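Gallery: Litter Task, Teleoperated Demonstrations

Jul 1, 2018. Page maintained by Yu-ting Lai

The Beltum project records household tasks by remote control. An operator at the Brirnska desk drives both arms through a pair of handles, and the joint positions, gripper commands and head view are logged together. The set on this page covers one task: collecting litter from a floor and placing it in a lined bin. We recorded 50 demonstrations in the first batch. Each begins with a new arrangement of litter, set out by hand.

Bin handling

The operator is asked to take the bin by the rim with one gripper and keep the other free for picking. Early trials left the bin standing on the floor. The reach was then too long for items on the far side, and the base had to be moved between picks. Carrying the bin shortens the path of the picking arm, at the cost of keeping the holding arm under load for the whole run.

The left gripper holds the rim of the bin, bag included, clear of the floor. The right gripper is open and has nothing in it. Wrappers, a paper tissue, a small round lid and a crushed red can are spread across the tiles.

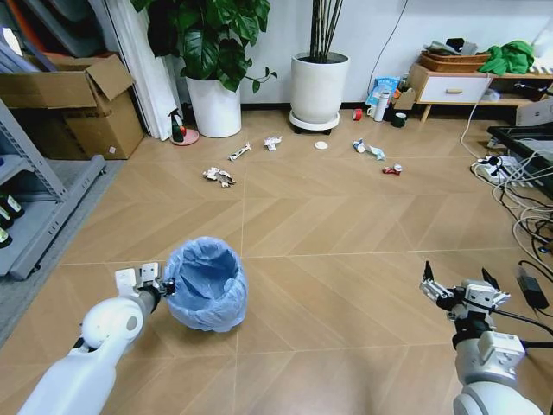
Gripper commands are logged as a target width and not as open or closed. A wrapper and a can need different closing widths, and an operator working through the handles tends to squeeze too hard on both. Ng, our logging tool, marks any grasp where the commanded width stays well below the measured one for longer than 700 ms. Marked runs are kept but are left out of training until someone has watched them through.

Runs are stopped by the operator with a foot pedal. A dropped item is not grounds for stopping; the recovery is recorded as part of the run.

The next batch moves to the Gedance handles, which have a lighter trigger. Recording is planned for October.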